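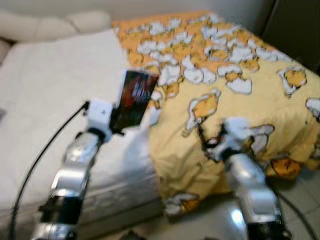

How many demonstrations do I need before a two-armed setup can pick something up off a bed?

Fewer than you'd fear for one object on one bed, and a lot more once you start changing the bedding.

Posted in: Teaching by hand and by remote

fbuckley_arms
Right, that's the short version of what I got told last time I asked, so I'm starting a proper thread. I've been teleoperating for two months now and I'm completely hooked! The job is: one hand lifts the phone off the bed and holds it clear, the other takes hold of the duvet and pulls it straight. Sounds like nothing. It is the hardest thing I've tried to teach so far and I love it.

My question is about what counts as a good demonstration. When I drive it slowly the playback is smooth but it dithers before every grasp. When I drive it fast it commits, but the phone ends up hanging off one corner. Who's right, the tortoise or the hare?

neusa.s
Tortoise on the grasp, hare on everything else. The dithering is your own dithering. If you stop to think above the duvet, you have just taught it to stop above the duvet. I practise each run 3 times with recording off, then do the real one without pausing. It made a huge difference to mine, bigger than any setting I've touched.

Also lovely choice of duvet. Fried eggs!

jarman_bench
Going to disagree with neusa a bit. I wouldn't bin the hesitant runs. If you only keep the perfect ones it has no idea what to do when the fingers close on air. Some of my most useful recordings are the ones where I missed, backed off and had another go.

neusa.s
Backing off and trying again is fine, I keep those too. I mean the pauses where nothing moves at all. Those are poison.

jarman_bench
OK, then we agree more than I thought. Trim the dead time, keep the recoveries.

fbuckley_arms
I have been keeping everything, including the bit where I scratch my nose. Will trim tonight.

obsa_n
What are you both doing about the second arm? When I started I drove left, parked it, then drove right. The result was a robot that behaved like two robots taking turns. It's much better if both hands are busy together, even if one is only holding something steady. It feels like patting your head and rubbing your tummy for the first week and then it clicks - really, it does click, keep at it.

fbuckley_arms
Yes! Phone up in the left, duvet in the right, both at once. I can do it about half the time before my brain gives up. The left one drifts down when I'm looking at the right.

obsa_n
Put your elbow on something. I'm serious. A cushion under the left elbow cured most of my drift.

M_Cusi
Can I put in a word for guiding by hand instead? I taught mine by holding the arms and moving them through the job, and you feel the cloth tug in a way you never do from a controller. For fabric that matters. I learned how hard to pinch a duvet in one afternoon.

jarman_bench
Cloth, yes, I'd go along with that. But then your own hands and sleeves are in the camera view for every single run, and they won't be there on playback. I gave up on it for that reason.

M_Cusi
I hold well back from the gripper and it has been all right for me. Not perfect. I suspect it depends on where your camera sits.

chaewon_k
Joining in to ask the boring one: cables. Mine run off the back of the grippers and trail over the sheets, and twice now one has dragged the sheet along while I was trying to pull the duvet. Do you clip them up the arm or leave them loose?

neusa.s
Clip, but leave a generous loop at the wrist. And whatever you choose, do it before you start recording. I moved a cable after 5 evenings of demonstrations and playback got noticeably worse. Might be coincidence. I'm not moving it back to find out.

jarman_bench
I leave them loose. Clipped ones pulled on my wrist joint at full reach. Try both, I suppose.

chaewon_k
Velcro and a big loop it is, thanks both.

fbuckley_arms
Update for anyone following. I trimmed the pauses, put a cushion under my elbow and did a fresh set this evening with both arms moving together. Retraining is on now and should finish by 2 in the morning. I am going to try to sleep and not go and watch it.

obsa_n
You're going to go and watch it.

fbuckley_arms
Kettle's already on.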